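May, 6 in the morning

Started with the gear train again before breakfast. The bench is cleared down to the mat, and the Hirnelar order is sorted into its tray: shafts in the front slot, spare screws behind, set collars still in their bag. I will check the collars tonight.

Length of extrusion as the base, shafts standing in it, blue plastic spur gears on the shafts. Iolanda Siqueira asked last week for a train that can be taken apart and rebuilt without tools, so the hubs are a slide fit. I opened the bores slightly after the first print from Trongate came in tight. The grease stays off until the fit is settled – it hides a bad bore.

Notes on meshing. The teeth are fine and the gear will sit on top of its neighbor if it goes down at the wrong angle. The remedy is a small rotation, then light pressure on the hub. Pressing at the rim tilts the gear and the bore binds on the shaft.
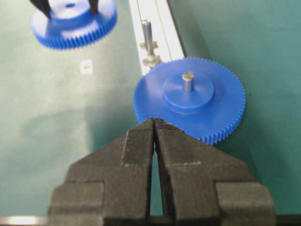
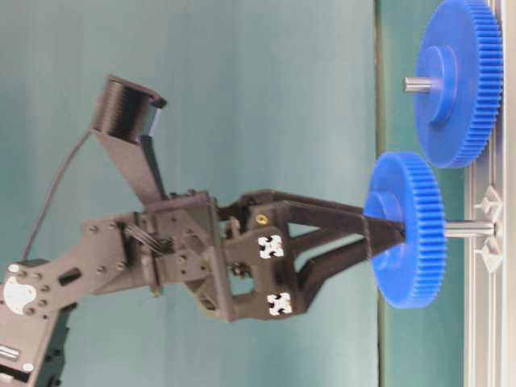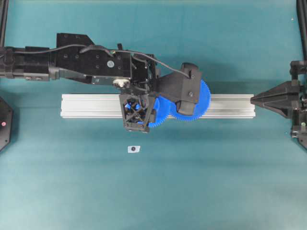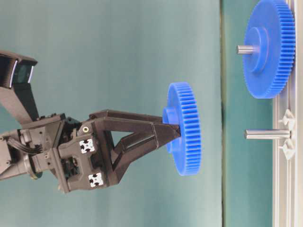
Blue spur gears, morning session.

Center distance is 50 on the drawing and 55 on the older sheet from Nogueira. The older sheet is wrong and I have crossed it out. Both sheets were in the same folder, which cost me most of an evening.

Still open: whether to chamfer the shaft ends. A rounded end locates well enough by hand, but a longer lead-in would be kinder to the bores after 700 cycles, the number Iolanda wants in the report. Wrote to Brurkedach for a price on turned shafts. No answer by noon.

Coffee at ten. Rain. Swept up the shavings from the bores and put the reamer back in its sleeve. Tomorrow the collars, then the second drawing – title block first, it still has the old revision letter.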